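4.2 Cloth handling

Folding is still the weak spot. We ran 320 trials on the Otow arm, one gray cloth on a white table, start pose changed each time by hand. Grasp on first try in 285. Good number, but a grasp is the easy part. Once the cloth bunches up in the fingers the policy has no clean corner to work from, and most failed folds trace back to that. Bhardwaj planner did a bit better on flat starts, worse on crumpled ones. We dont have a full account of why.

Time matters too. Limit was 10 minutes per fold, same as in the Iko runs. A person needs seconds.

Figure 3 shows a grasp as seen from the wrist. Fingers closed on a knot of fabric, remainder of the cloth lying wrinkled to the right.

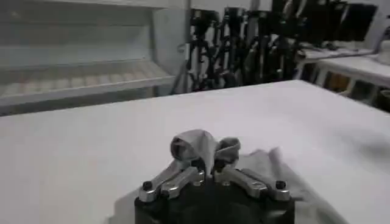 Figure 3. Wrist view, gray cloth held between the fingertips.

Grasps like this were scored as held, wich is generous. A stricter score (corner or edge only) is in Section 5.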